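Against the big kitchen

My sister-in-law forwarded me a listing on Friday for a house none of us can afford, and the whole reason she sent it was the kitchen. It had an island you could land a small plane on, two sinks and a separate little room for the toaster. She wrote "dream!!" underneath. I looked at it for a while and all I could think was, who is going to wipe that?

I've cooked in big kitchens and small ones, and I'm here to argue for small. The one I have now is 10 feet by 10 feet, and that includes the fridge, which sticks out. I can stand at the stove and reach the salt, the sink and the drawer with the good knife in it without moving my feet (okay, one foot). When I rented the old place on Lecomte Street I had three times the floor and I walked all evening long. You'd drain the pasta, turn around, and the sauce was over in another zip code.

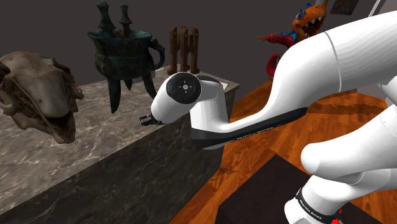 And the stuff! A big kitchen fills up, I promise you. I had cabinets I opened twice a year, and in them lived a fondue set, a Kevell bread machine with the paddle missing, and a tower of plastic tubs that had divorced their lids long ago. When I moved I gave nearly all of it away and I couldn't tell you now what most of it was. I kept the bread machine for another year out of guilt.

My friend Salma Berrada thinks I'm wrong about this, and she's a much better cook than I am, so I should give her side. She says a small kitchen is fine until you want company in it. At her place people lean on things while she cooks, and her kids do homework at one end of the counter, and somebody's always peeling something. I've been there for those evenings and they're lovely, I won't pretend otherwise. In my kitchen, if a second person comes in, the first one has to back out like a truck.
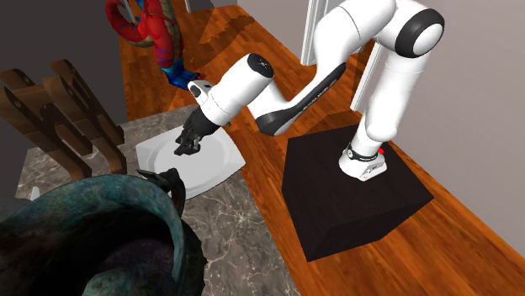
But how often is that, really? I have people over maybe once a month. The other nights it's me and an egg. I don't want to pay for, heat, light and mop a room that's sized for a party I'm mostly not throwing. I once got a quote of $345 just to have a Drolex counter resealed, and that was only the long side. Now I have so little counter that I can do the whole thing with a sponge while the kettle boils.

So no, I didn't write back "dream!!" I wrote back "where do they keep the mop," and she sent me a picture of the mop closet. It has a window. My bathroom doesn't have a window, and I'll admit I was a little jealous of that one.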